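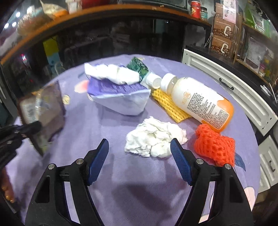

January, a little after nine in the evening

The rain finally let up around supper, and I walked the long way down to the river, past the old Bélanger bakery, which has brown paper over its windows now. I stood there longer than I meant to, trying to remember what the raisin buns cost when we first moved to Vislow. I couldn't come up with it, and it bothered me all the way to the bridge.

The water is high again, nearly up to the second step, and it made that low grumbling sound I love so much (and which used to keep me awake the whole first winter, when I was sure it was coming in under the door). There were 7 swans on the far side, all tucked up like folded napkins. I said good evening to them out loud, as I always do, and then had to pretend to a man with a dog that I'd been clearing my throat.

I've been reading my way through Grandmother's letters from Gikell, and I am so glad I didn't leave them in the attic another year. She wrote 36 of them the winter the road was closed, and they are mostly about soup and coal and who had fallen out with whom over the church piano – but every so often there's a line that makes me put the page down in my lap. Today it was, "The snow is blue at four o'clock and I have no one to show it to." I read it over and over until my tea was cold. I wish I could have written back.

I'd like to see the house while the snow is still on the ground. The bus goes as far as Istetance now, and from there it must be an easy enough ride in a taxi, if I can find one that will wait. My knee has been behaving, and the pantry shelves can stay half painted for another week without anyone suffering.

Oatmeal for breakfast tomorrow, with the last of the plums. I must remember to call about the bus times before noon, and to look for my good wool stockings, the gray ones, which I think are still in the suitcase from last spring.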